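Subject: Re: [smallmutuals] Derance renewal and the "nine good quarters" letter
From: Róisín Ó Flaithearta
Date: February 23, 2019 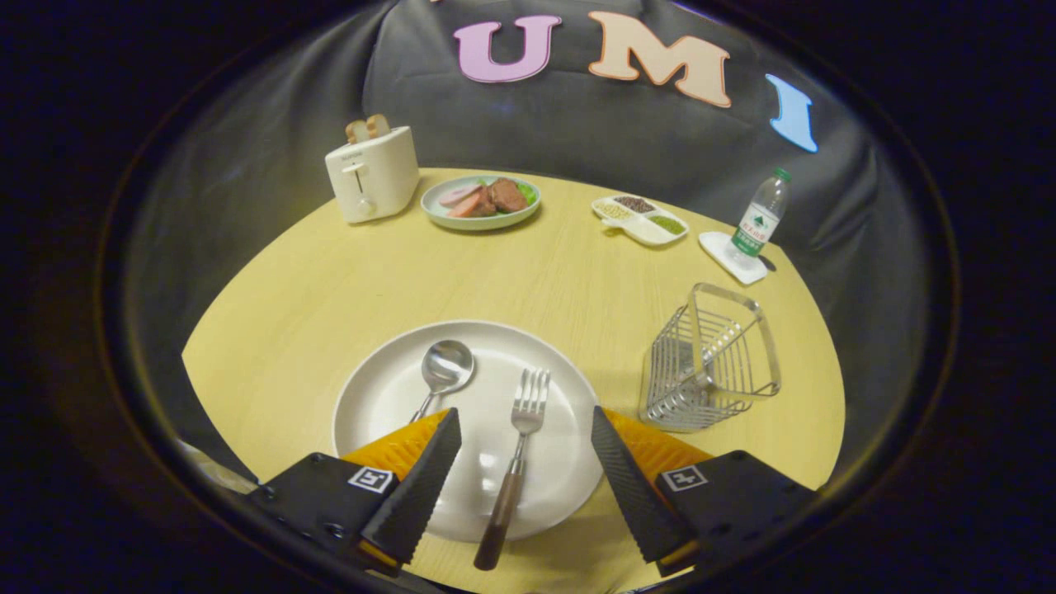

What the letter says and what the table says

Soon-im, thanks for typing out the relevant part of the Derance letter. I had only seen the cover page until your message. I'm quoting you in full because a few people joined the list after you posted, and because I want to go through it in order.

Soon-im Pyo wrote:

> Hi all,
>
> Derance sent their renewal terms to us in January and I assume the rest of
> you have them too. For anyone who hasn't opened the packet, the main points:
>
> - Our retention stays where it is, but the premium for the excess layer goes
> down a little if we sign for three years instead of one.
> - They are adding a profit commission. If the treaty runs well, part of the
> premium comes back to us at the end of the term.
> - The letter says their own underwriting result has improved in nine straight
> quarters, and that "disciplined growth in the mutual segment" is the main
> driver.
> - The water damage sublimit moves from the main wording to an endorsement.
> They call this a "presentational change."
>
> Our board likes it. Abdelilah ran the numbers and says the savings pay for
> the new claims system by the second year. I lean toward signing, but I said
> I would ask here first. Is anyone planning to say no? And if so, on what
> grounds? I'd rather hear it now than in a year.
>
> Best,
> Soon-im

I'm not planning to say no yet. I am planning to say "not on this paper," and I'd encourage you to slow your board down if you still can.

Start with the nine quarters. I don't doubt that the number they picked went up nine times. I'd like to know which number it is. The letter says "underwriting result" in the first paragraph, "technical margin" in the second, and by the third it has become "performance." The table at the back has a combined ratio, and it is for the whole group, with the motor book in it. We don't buy motor cover from them. Neither do you. A company can have a very nice couple of years in motor and be losing money on every small property mutual it reinsures, and that table would look exactly the way it looks.

I wrote to our contact and asked for the ratio on the mutual segment alone, before and after reserve releases. The answer was friendly and had no number in it. I asked again. The second answer said segment results are "not disclosed at that level of detail." Fine, that's their right, but then don't put the segment in the letter as the main driver.

Reserve releases matter here more than usual. Ehab Farouk went through this with Tirken when he was still at the old place, and he may want to correct me, but as I remember it Tirken had a string of improving quarters as well. A good part of that came from older claim years being marked down. Then the pipe claims from a single winter developed late, the releases stopped, and every small cedent got the same letter with a very different tone. The three-year people thought they were protected. They had a three-year term with an annual repricing clause in it, which they'd signed along with everything else.

So, next: look for the repricing clause. In our copy it's section 8, under "General Conditions," well away from anything to do with premium. It lets Derance "review terms in light of material change in portfolio experience." Whose portfolio? It doesn't say. If it means ours, I could live with it. If it means theirs, then we're giving up the freedom to leave for three years and they are giving up very little. I'd want one sentence added that ties it to our own loss experience, with a threshold written out in dollars. I have asked for that sentence. I've been told it is being looked at.

The profit commission. I know boards love these. Ours does too, and I've been the unpopular person in the room twice over it. Please read how the profit is worked out before anyone puts the money into a budget. In the draft we got, the formula takes off claims paid, claims reserved, an expense allowance for the reinsurer, and a deficit carried forward from "any prior period." We've been with Derance since before I started. We had one terrible year. If that year counts as a prior period, we'd start the new term in a hole, and I can't construct a believable set of results in which we get a check at the end. Your history is better than ours, so it may work for you. But I'd like to see it done with the carryforward in, and with the reserves as they would set them, which tend to be higher than the way you and I would set them.

Abdelilah, if you're reading, I'm not picking on your work. I just want to know whether the savings you showed the board include the commission or only the premium cut. If it's only the premium cut and it still pays for the system, I'll happily shut up about this part.

Now the water endorsement, which bothers me most. "Presentational change" is a phrase I've learned to be nervous around. In the current wording the sublimit sits inside the definition of loss, so a storm that brings in water through the roof is one loss with one sublimit, and the rest of the damage falls under the main limit. In the new version, the endorsement stands alone and says it applies to "all loss arising from or contributed to by water." Read that slowly with any of your real storm files in front of you. I took one of ours, an old parish hall with a tree through the roof. Under the current wording we recovered nearly everything above our retention. Under the endorsement, as I read it, the ceiling, the floor, the wiring and the furniture could all be argued into the sublimit, as water contributed to each of them.

Would Derance argue that? Our current claims handler there wouldn't, I think. She's decent and she picks up the phone. She may also be somewhere else by the time it matters, and what will be left is the wording.

Hajar Ouali asked me off list whether this is all a bit much for a premium the size of ours. It's a fair question so I'll answer it here, with her permission. We're a mutual with 383 members. Our retention is 3,000 dollars per ordinary claim, and the minimum deposit went up by 1,000 at the last renewal without much fuss from anybody. These are tiny numbers to a reinsurer. They aren't tiny to us, and the excess layer is the only thing between one bad night and a special call on the members. I have sat through a special call meeting. I would read a great many endorsements to avoid another one.

Where I could be wrong:

The price is good. I've looked at it from several sides and I can't make it bad. If Derance is simply hungry for this kind of business and willing to pay for it, then some of what I'm reading as tricks could just be sloppy drafting by people in a hurry. That happens. Their last slip had our name spelled two ways.

The nine quarters could also be real for our segment. Weather has been kind. But if weather is the reason, it isn't discipline, and it can't be counted on for the next three years.

And there may not be much choice. Samir quoted us once and then went quiet. Samer (different company, I've mixed them up on this list before, sorry) will write the layer but wants inspections on every building over a certain age, and I don't see how any of us could staff that. If someone has had a quote from either of them this season, please post it, with the amounts taken out if you have to. Just knowing whether they're quoting would help.

What I'm asking Derance for, in writing, before our board votes:

1. The combined ratio for the mutual segment, or else the claim taken out of the letter.
2. The repricing clause tied to our own experience, with a stated threshold.
3. "Prior period" in the commission formula defined as a period within the new term.
4. The water sublimit put back where it was. If the change is only about presentation, putting it back should cost them nothing.
5. A one-year price on the same wording, so we can see what they're really charging or paying for the longer term.

I don't expect to get all of these. I'd walk over number 4 and I would argue hard over number 2. The others I'd trade.

It would carry more weight if several of us sent the same list. I'm not suggesting we negotiate as a group, and before anyone starts that thread again, please check with your own counsel about what we can and can't agree on together. Asking for the same clarifications is a different thing from agreeing on price, or so ours tells me. Ask yours.

Soon-im, one practical point. Your message says the packet came in January, and ours gave a date after which the three-year price "may be withdrawn." Does yours have the same line? I called about it and was told it was standard language and that no one had ever been held to it. I asked for that in an email. I haven't had the email.

Ehab, could you dig out the Tirken wording if you still have it? I'm mostly after the repricing paragraph. I have a feeling it's word for word the same, and I'd like to be shown that I'm misremembering.

Róisín

--
You are receiving this because you are subscribed to smallmutuals.
To change to digest delivery or leave the list, use the link in your welcome message.
Please trim quoted text when replying.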